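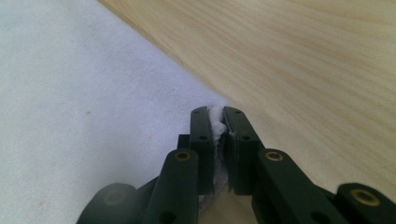
The hand-held gripper with a tuft of white fluffy material between its fingers. Brass inserts line the pivot holes of the linkage.

Soft fiber is a bad thing to grip. It has no fixed edge, it compresses to almost nothing, and it sheds. Most published grasping sets leave it out, or treat it as one more deformable object next to towels and rope. The group at Rekley, led by Jiahui Zhong, spent the winter on it alone.

Their method starts without a robot arm. An operator holds a gripper by hand and closes it on the material while a camera mounted on the tool records the fingertips. The recordings are used to train a policy that later drives a matching gripper on an arm. The approach is well established for rigid objects. Zhong's question was how many demonstrations it needs when the object changes shape every time it is touched.

The set, named Lill, holds 700 demonstrations collected in 18 sessions. Each one is a single pick from a tabletop. Operators were told to close slowly and to stop as soon as the tuft moved with the fingers.

Gonzalo Carretero wrote the labeling scheme. It marks two events, first contact and full closure, and ignores everything between them. An earlier version tried to outline the fiber in every image. Two labelers rarely agreed on where a tuft ended, and the outlines were dropped in January.

The main result concerns closing speed. A policy trained on all the recordings tended to close too early, with the tips still above the bulk of the material. Removing the 42 fastest demonstrations corrected most of this. Adding more data at mixed speeds did not.

Loredana Bellini, who ran the arm trials, is cautious about the finding. The trials used one finger shape and one kind of fiber, and a wider fingertip may hide the timing error altogether. She also notes that strands left on the fingers after a release can change how the next pick looks to the camera. The current policy has no way to account for that.

A second round, with wool and loose thread, is planned on the same tool. Carretero intends to keep the two labels as they are and add a third for release.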